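Home & Living | Bedroom

The Shine Comes Back

My grandmother kept one satin bed cover for guests and we children were not allowed to sit on it. For many years such covers were in the closet of every family, and then everybody wanted linen. Now the shops sell satin again. At Justwood, a furniture store which also has a small textile floor, the covers were sold out in October.
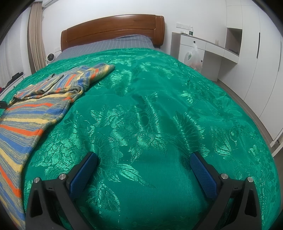

5 min read

Green is the color people ask for most, the seller told me, and next to a dark wood headboard it looks very rich. The price is less friendly. A jacquard cover from Kovalchuk costs $540, and the simple one from Firner is still not cheap. I bought mine second-hand, with two small pulled threads near the corner.

Satin only tells how the threads are crossed. The fiber can be silk, cotton or polyester, so read the label before you pay. Silk is cool in the summer but it does not like strong soap. Polyester forgives more, although it slides from the bed at night.

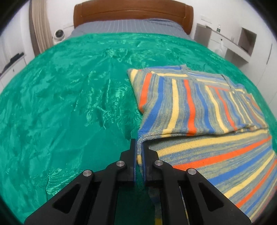 How to wash it

Turn the cover inside out and use cool water. Dry it in the shade and iron it from the back side, with low heat.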